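How Do You Shop for a Robot?

Buying a robot is a lot like getting a pet. The robot is only the start! You have to think about everything else it will need, too.

Say a packing shop called Dastaven has $2,000 to spend on extras for its two-armed robot. What goes on the list first? Hands! A robot's "hand" is called a gripper, and a robot with two arms needs 2 of them. At $300 each, that makes $600. Wow, that went fast!

Grippers have fingers that can reach into tight spots, like a cardboard box with a computer mouse inside. 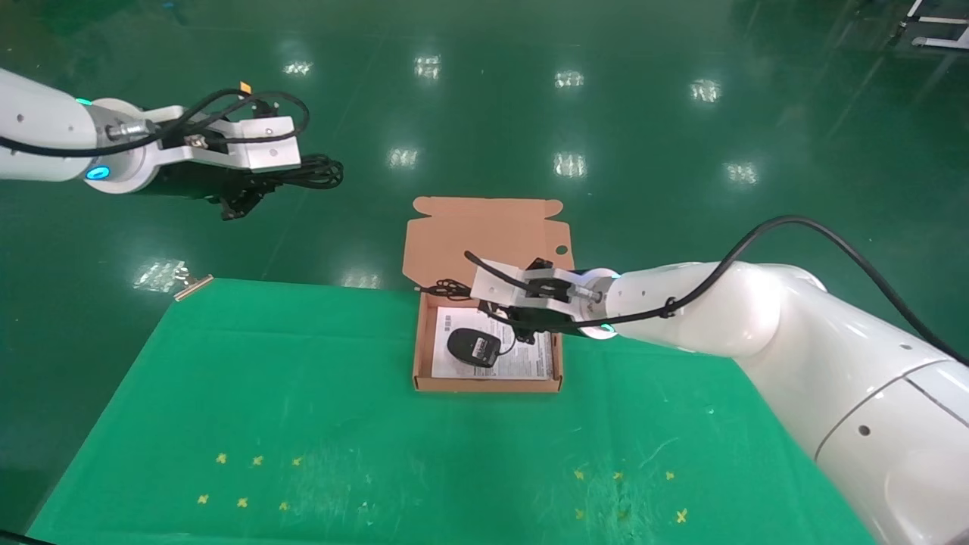

What else goes on the list?

Cables, for one thing. Power and signals have to get all the way down to the gripper, and little clips help hold the cables to the arm. Then come spare fingers, because fingers wear out. Smart planners also save some money for surprises.

Try it yourself! Pick a job for a robot, write down every part it needs, and add up the prices. Did you stay under $2,000?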